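The stops in the bathroom runs

I said last month that I would write up the business with the gripper stops once I understood it. I understand most of it now, so this is the write-up. It's long and of use mainly to people who keep scanned objects in a simulator.

For anyone who has come in from elsewhere, Drundmont is the pick-and-place project I work on. We run an arm with a two-finger gripper in simulation, ask it to pick a named object up off some household surface, and keep the logs. The scenes are put together by a tool of ours called Hallitz, which takes a background, a surface and a handful of objects and drops them on to it. The objects come from several places. The ones that matter for this post are from a set of scans we call Batista, after the drive it arrived on.

What went wrong

In January I ran a full batch overnight. It came to 1521 runs, of which 480 were in the bathroom scenes. Success was lower than in the batch before, which didn't worry me much because I had changed the mix of objects. What did worry me was a column I don't usually look at. In 97 of the bathroom runs the arm had ended on a protective stop.

A protective stop in our setup means the force at the wrist went over the limit and the controller froze the arm. It's the same limit and the same code that we run on the real arm in Vosside. That is why I took it seriously. A failed grasp costs nothing. A stop means that the arm pushed on something harder than it should have, and if the controller does that in simulation I have to assume it would do it on a bench with a person standing near it.

The kitchen scenes had hardly any stops. The desk scenes had none.

What I thought it was

My first guess was the surface. The bathroom scenes use the top of a toilet tank as the shelf, and it's a narrow shelf. I thought the planner was coming down too low and putting a fingertip into the lid. I raised the minimum height by a finger's width and ran the stopped runs again with the same seeds. Nearly all of them stopped again, at the same height as before. If the lid had been the problem they would have stopped higher or not at all.

My second guess was the arm's own stand, which sits hard against the end of the tank. I wondered if the elbow or the base was catching on something during the approach. I turned on contact logging for every link and got a very large file with nothing in it. None of the links above the gripper had touched anything.

Then I spent two evenings on the controller gains, which I'm not going to describe. I put them all back.

What it was

In-ho Jang asked me which object each stopped run had been reaching for. I hadn't split the stops that way, because the tool reports by scene and I had been thinking by scene. When I did split them, the stops were all on objects from the Batista set, and most were on only a few of those. The bathroom scenes had more Batista objects in them than the others did, and that was the whole link between stops and bathrooms.

Every object in the simulator has two shapes. One is the shape you see, with the colours on it. The other is the shape the physics uses, which you don't see unless you ask for it. For a spray bottle or a bar of soap the two are close enough that you never think about it. For a bad scan they can be very different.

The Batista scans are uneven. Some are clean. Some have gaps where the scanner didn't get enough of the surface, and thin bits of stray material where it got something it shouldn't have. On import, Hallitz wraps each object in a simple outer skin and hands that to the physics. The skin has no gaps. It goes straight over them, and it stretches out to take in every stray spike as well, so that a thin needle sticking out of one side gives you a large solid wedge with nothing visible in it.

Our grasp planner works from the rendered depth, so it sees the visible shape. It sees a gap, or a waist where the outline goes in, and it decides a finger can go there. The physics says there is solid material there. The finger comes down on it, the object is pressed into the surface, the surface doesn't give, and the force climbs until the limit trips.

I checked this by drawing the physics shape over the visible one for each of the worst objects. On one of them the skin took up more than twice the space of the object itself. I should have done this in the first hour.

Is it a safety matter?

In-ho and I disagreed on this for a while. His view was that the stop did its job 97 times out of 97 and the fault was in the data, so the arm side could be left alone. I agree that the fault was in the data. But the controller went on driving downwards after first contact in every one of those runs, and relied on the limit to end it. The contact came well before the grasp height and nothing in the approach asked why.

On a real bench the same thing happens if the depth camera misses something. Clear plastic will do it, and so will the rim of a glass. The camera says there's a gap and there isn't. I would like the arm to notice contact where it expected none and back off at a much lower force than the limit.

He came round to this when I showed him the force traces, or at least he stopped arguing.

What I changed

The import step in Hallitz now compares the volume of the physics skin with the volume of the visible object, as well as it can be worked out for something with gaps in it, and refuses the object if they're too far apart. Fifteen objects failed on the first pass. I have taken them out of the default mix – they're still on the drive if anyone wants them.

For objects that pass but are still an awkward shape, the skin is now built from several smaller pieces. It's slower to load. A scene with several of them takes noticeably longer to settle at the start.

The approach has a contact check. If either finger feels more than a light touch above the planned grasp height, the arm stops, goes back up and marks the run as "early contact". I set the threshold low and will probably have to raise it, as it currently trips on soft things that the fingers are allowed to brush.

The report now splits stops by object as well as by scene.

First, the tank-top setup with the arm on its stand.
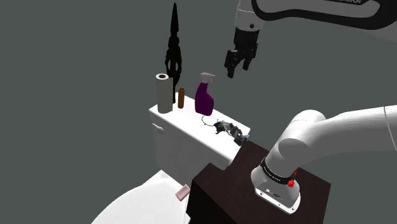

Next, the fingers spread either side of an object with several openings in it.
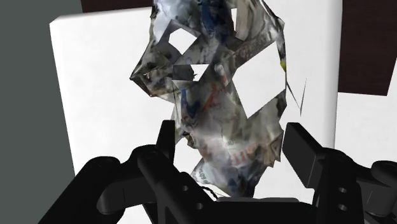

Still to do

The repair script for the gaps isn't finished. It closes small ones properly and makes a mess of large ones, and for now I would sooner leave an object out than use a badly closed one.

I haven't rerun the kitchen scenes with the new skins. There were few stops there but there may have been failed grasps from the same cause that never got as far as the force limit, and those would be sitting in the old results as plain misses. If so, some of the grasp figures I posted last year are a bit too low. I'll correct them on the old page when I have the numbers.

The contact check also has to go on to the real arm in Vosside. It has been through simulation only, and the force readings on the real wrist are a good deal noisier, so the threshold will need setting again from scratch. In-ho has the bench until the end of the month and I'll have my turn after that.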